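Murwood Tableware Trials

The Murwood Tableware Trials are a long-running series of tests in which robot grippers, and the cameras and controllers that go with them, are compared on the small household jobs that people do without much thought: picking up a glass, sorting spoons, opening a drawer and putting something away in it. They are run by the Murwood workshop in Plarnmont and are best known for the patient side-by-side comparison of two grippers, the Mazurek and the Gellum, on the same list of 58 tasks.

The trials are a good deal homelier than most gripper testing. Where an older test might have used machined blocks and pegs, Murwood has always preferred kitchen things, bought in ordinary shops and used until they are scratched, on the cheerful theory that a gripper meant for homes ought to get used to them early.

Background

The workshop started out repairing arms for packing lines and drifted into testing almost by accident, when customers kept asking which gripper they should buy next. The first comparisons were done with whatever was in the break room. Mugs and forks turned out to separate the good grippers from the poor ones much faster than the steel test pieces did, and so the break room drawer became, more or less, the test set.

From early on, the trials have also included human runs. A person wearing a head camera does the tasks by hand, and the recordings are kept next to those from the machines. They give the testers something to aim for, and they show which views of the hands and the objects a head camera can really offer while the work is going on. There are now 2,000 of these hand recordings in the collection, many of them made on low furniture, where the wearer looks down past their own arms. 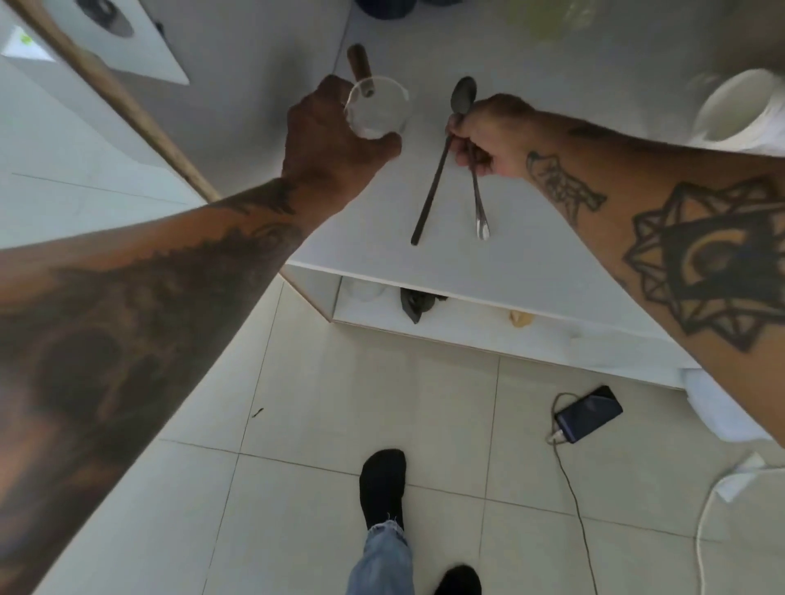 Head-camera view of a human run, with a clear glass in the left hand and two utensils in the right.

Two-handed work of this kind is a favorite with the testers, and it is easy to see why. A clear glass gives a depth camera very little to hold on to, and whatever lies behind it tends to show through and confuse things further. Two utensils in the same hand are harder still. Fingers can pinch both and let them fan apart into a V, while a plain two-jaw gripper has to treat the pair as one awkward bundle or put one of them down first.

The grippers

The Mazurek is a parallel-jaw gripper with long, flat fingers and soft pads that slip off for washing. It is quick, it is simple to fix, and it is the one most visitors to the workshop are handed first. On thin handles it does very well so long as it comes in square to them. When it comes in at a slant, the handle is inclined to roll along the pads and end up pointing somewhere unhelpful.

The Gellum has three fingers, each with a joint in the middle, and a wide palm. It wraps around a glass in a way that many people find pleasing to watch, and it forgives a sloppy approach. It is also bulky, and its knuckles are a real trouble in narrow spaces. Several drawer tasks that the Mazurek manages easily are slow and fussy for the Gellum, which has to turn its wrist before it can get in at all.

Each gripper was fitted in turn to the same arm and run through 3,000 grasps under the same controller settings. The settings were then tuned separately for each gripper and part of the list was repeated, a step that added months to the work but made the comparison a good deal fairer.

Drawer and spoon tasks

The drawer tasks are the part of the trials that other workshops borrow most often. They need no special equipment beyond a small desk or cabinet, and they bring together three kinds of difficulty that are usually tested apart: pulling on something that slides, reaching into a space with walls, and handling slim, shiny objects.

Opening is scored separately from everything that follows it. People will often take the front edge of a drawer in both hands, with one set higher than the other, and let the two sides share the pull. A single arm has no such luck, and if it tugs away from the middle the drawer may well bind. The better controllers notice the rising force and ease off, then shift the pull toward the center. The less careful ones simply pull harder.

The spoons bring their own troubles. Gold-colored ones with long, slender handles and a flower-shaped bowl have proved especially useful, as the scalloped end and the handle ask for quite different grips. Lying flat on a wood-grain top, such a spoon has to be lifted from a surface that gives the fingertips no room underneath. Leaning inside a drawer, with others of its kind beside it, it has to be told apart from its neighbors before anything can close on it. 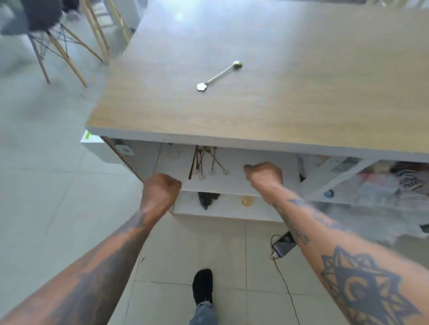
Cameras

Camera placement has been argued over at Murwood nearly as long as the grippers have. A head-height camera sees the tabletop and the inside of an open drawer together, so the controller can plan the whole job from one view. Its weakness is that the arms get in the way, and quick turns of the head leave the edges of the view blurred.

A wrist camera has the opposite habits. It gives a lovely close look at a spoon handle and then loses sight of it in the last moments before the fingers shut. In the present form of the trials both are used, with the head view for choosing the object and the wrist view for the final approach.

Scoring

Each run is marked on a scale from 0 to 7. Full marks are given when the object ends up where it was meant to go, with no drops, no second tries and no help from the operator. A run in which the drawer is left open loses one mark, even if everything inside it is in perfect order.

See also

Parallel-jaw gripper
Depth camera
Force control
Bimanual manipulation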